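## 4. Alta de artículos y colocación en el armario

Esta sección describe el registro de productos en el sistema de inventario doméstico Ziken y su colocación en los estantes con báscula. Antes de continuar, compruebe que ha completado la nivelación del armario (sección 3) y que el indicador frontal está en verde fijo.

> **Precaución:** no cargue ningún estante por encima de 13 kg. La célula de carga puede deformarse de forma permanente sin que aparezca ningún aviso en pantalla.

### 4.1 Requisitos previos

- Armario Ziken con firmware 2.4 o posterior.
- Lector de códigos Droden emparejado y con la batería cargada.
- Pliego de etiquetas Skasau (217 unidades por pliego). Las etiquetas de otros formatos no se leen de manera fiable.
- Aplicación Pongsiri instalada en el teléfono o en la tableta de la cocina.

Si el lector Droden parpadea en ámbar, cárguelo antes de empezar. Una carga parcial permite leer códigos, pero el lector se apaga durante la sincronización y los registros pendientes se pierden.

### 4.2 Registro de un artículo

1. Abra la aplicación Pongsiri y pulse **Inventario > Alta manual**.
2. Seleccione la categoría: *Seco*, *Conserva*, *Bebida* o *Limpieza*. La categoría determina el aviso de caducidad por defecto y puede cambiarse después en **Ajustes > Categorías**.
3. Lea el código de barras con el lector Droden a una distancia de entre 5 y 20 cm. El lector emite un pitido corto si reconoce el código y dos si no lo encuentra en la base de datos.
4. Si el código no figura en la base de datos, escriba el nombre del producto (máximo 40 caracteres) y el peso neto indicado en el envase.
5. Introduzca la fecha de caducidad. En los productos que solo indican mes y año, introduzca el mes - por ejemplo, julio - y deje el día en blanco; el sistema toma el último día del mes.
6. Pulse **Guardar**. El artículo queda en estado *Sin ubicar* hasta que se asigne a un estante.

**Nota:** la memoria interna admite 473 artículos distintos. Las unidades repetidas de un mismo producto ocupan un solo registro.

### 4.3 Altas en lote

Para registrar la compra completa es más rápido el modo de lote. Disponga los productos sobre una superficie plana y despejada de otros envases, en fila y con separación entre ellos, de modo que cada código se pueda leer sin tapar el siguiente.

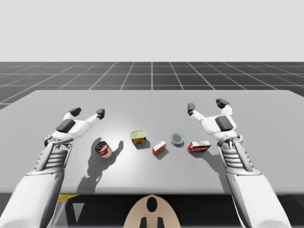

1. Pulse **Inventario > Alta en lote**. El contador de la parte superior debe mostrar cero.
2. Lea los códigos de izquierda a derecha. No es necesario confirmar cada lectura.
3. Al terminar, pulse **Revisar lote**. Los artículos con datos incompletos aparecen marcados con un triángulo.
4. Complete los datos que falten y pulse **Guardar lote**.

> **Precaución:** no cierre la aplicación entre los pasos 2 y 4. Los lotes sin guardar se descartan a los diez minutos.

### 4.4 Asignación al estante

1. Abra la puerta del armario y espere a que se ilumine el estante superior.
2. En la aplicación, seleccione un artículo en estado *Sin ubicar*.
3. Coloque el artículo en el estante elegido, a más de 3 cm del borde delantero.
4. Espere a que la lectura de peso se estabilice, lo que requiere unos cuatro segundos. No toque el estante durante este tiempo.
5. Compruebe que el peso indicado en pantalla sea coherente con el del envase. Una diferencia de hasta 20 g es normal y corresponde al embalaje.
6. Repita los pasos 2 a 5 con el resto de artículos y cierre la puerta.

Si retira un producto y lo devuelve a un estante distinto, el sistema intenta reconocerlo por el peso. Cuando hay dos productos de peso similar se muestra el aviso **E-334** y debe indicarse manualmente cuál de ellos se ha movido.

### 4.5 Etiquetado de envases rellenables

Los tarros y botes sin código de barras requieren una etiqueta Skasau.

- Limpie y seque la superficie antes de pegar la etiqueta.
- Péguela en el cuerpo del envase, nunca en la tapa - las tapas se intercambian con facilidad.
- Pese el envase vacío y registre la tara en **Artículo > Tara**.

Las etiquetas no son aptas para el lavavajillas. Retírelas antes del lavado y anule el código antiguo en **Ajustes > Etiquetas > Anular**.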